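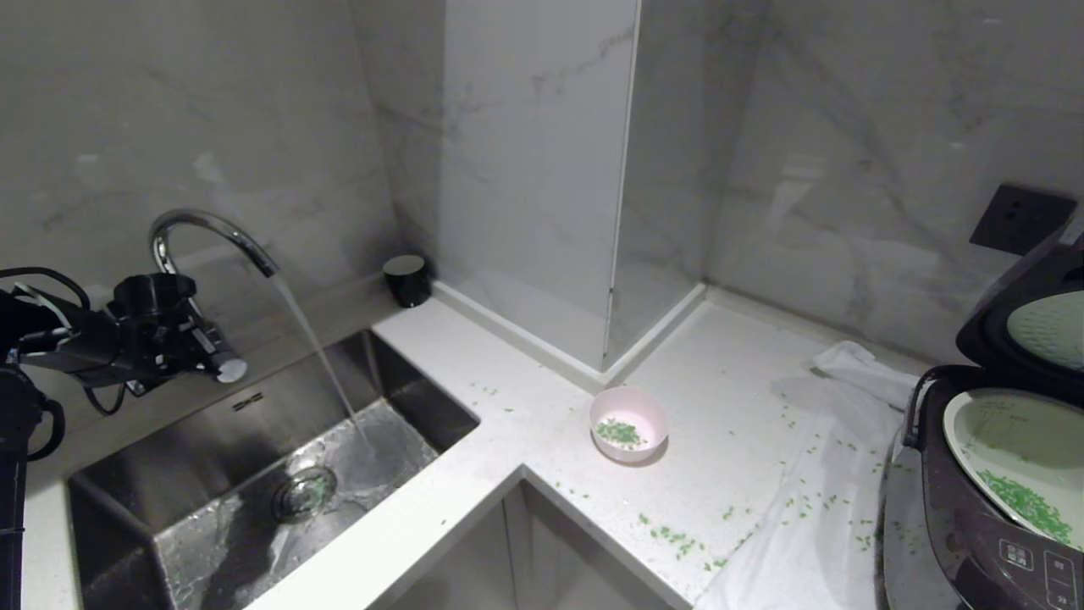

Buy the dumb one, says Aoife Egan, and spend what you've saved on a better wrist camera. She said it to me before I'd even got my coat off, and she said it again at lunch, and by the end of my stay in Doldale I'd heard it so often that I was hearing it in the shower.

I'd come to look at grippers. More exactly, I'd come to look at grippers in a kitchen, with the tap running, which is a much ruder test than the stacking-blocks business you see at trade shows. Aoife and Rodel Dalisay have been running black arms over a stainless steel sink since November, swapping the hands on the ends of them and keeping score in a spreadsheet with far too many colours in it. I asked if I could come and be in the way for a bit. They said yes, and they gave me a tea towel!

Two hands were in the running while I was there. The first is the Trarnanix, a plain parallel-jaw gripper with one motor and not a single opinion about what it's holding. You tell it to close and it closes. The second is the Sellus, which has force sensing in both fingertips, its own little controller and a manual that took me a whole pot of tea to get through (I'm still not sure about chapter four). Rodel is a Sellus man. Aoife, you'll have gathered, isn't.

Let me say something about small round things, because I've changed my mind about them. I used to think the hard part of kitchen work for a robot would be the breakable stuff, your glasses and your good bowls. But a bowl is easy enough once you've got a camera that can see the rim. Loose grains are the real horror. They're smaller than the fingertip pads, they all look the same, they roll, and they stick to whatever's damp. Green ones on white quartz ought to be a gift to any vision system, and for finding them it is a gift. Picking them up is another thing entirely. A parallel jaw comes down on a grain and half the time squirts it sideways like a watermelon seed. I had a go with the leader handles myself, feeling very confident, and I made things a good deal worse along the front edge of the counter.

So the grains get herded or scooped, and what you want the gripper for is everything else: the bowl, the cloth, the inner pot of the rice cooker, the tap. Those were the scored jobs. Over my visit they ran 138 attempts with the Trarnanix and got 87 clean ones, where clean means the thing ended up where it was meant to and nothing had to be rescued by hand. Rodel thinks that's a generous definition. I think he'd say otherwise if it were his gripper.

The Sellus didn't get as many runs, so I won't put its number beside that one and pretend it's a fair race. What I can tell you is how it felt to drive. It's lovely! You feel the pink bowl arrive in the fingers, a soft little nudge back through the handle, and you ease off without thinking about it. With the Trarnanix you're flying on eyesight, so you slow down near contact and hold your breath. After an hour on the Trarnanix my shoulders were up around my ears. After an hour on the Sellus I was humming.

And then somebody turns on the tap. Water is where the fancy hand started to lose me. Rodel's trouble is that a thin stream falling across a fingertip reads as a force, not a large one, but enough to make the controller think it's touched something. There's a filter setting for it. Turn the filter up and the ghost touches go away, along with a fair bit of the softness you paid for. He's got it set at 6 now, down from the default, and he fiddles with it the way my dad used to fiddle with the carburettor on the ute.

The Trarnanix doesn't have this problem because it can't feel anything. You do still have to mind the cables, mind you. On these arms they loop out over the top, and stay out of the basin so long as you come in from the side and keep the elbow high. Come in low and you'll be dragging them past the spout. Aoife has a routine for the approach that she does without looking, and I never once managed to copy it.

Cameras, then. I'd assumed the shine would be the killer, all that brushed steel bouncing light about and pooled water around the drain. It does muck things up. Depth goes to mush in the basin, and a wet wall gives you a second gripper coming to meet the first. What helped most was dull and cheap: diffuse light and a slightly longer exposure. The head camera does nicely for the whole counter but it can't see behind the gripper's own brackets, so for the last few centimetres you need the wrist one. That was the bit of Aoife's sermon I came to believe without any reservations. We swapped the wrist camera for a better one partway through an afternoon and both hands improved on the spot, the dumb one by more.

I rang Zoila Cárdenas about all this on the train home, mostly to argue. She put Sellus hands on two arms at Ó Flaithearta last winter and wouldn't part with them. "Try folding a wet cloth with your eyes only," she said, "and then call me back." It's a fair point. Cloth was the Trarnanix's worst job by a long way. It pinches a layer of towel, or two layers, or the bench, and it hasn't the faintest idea which, and neither do you until you lift.

She also reckons I was too kind about the maintenance. The Trarnanix comes apart with one hex key and you can rinse the fingers under the same tap you've been practising on. The Sellus pads have a seam, and grit finds the seam. Rodel cleans his with a toothbrush, and he says he doesn't mind it.

Would I buy either? If my work were all cloths and soft things I'd take the Sellus and learn to live with the toothbrush. For a wet bench and a small budget, I'd go with the Trarnanix and the good wrist camera, and I've already told Aoife so, and she has been unbearable by text ever since. They're starting on lids next. Rodel wants me back for that, and I've asked him to keep the leader handles somewhere I can reach.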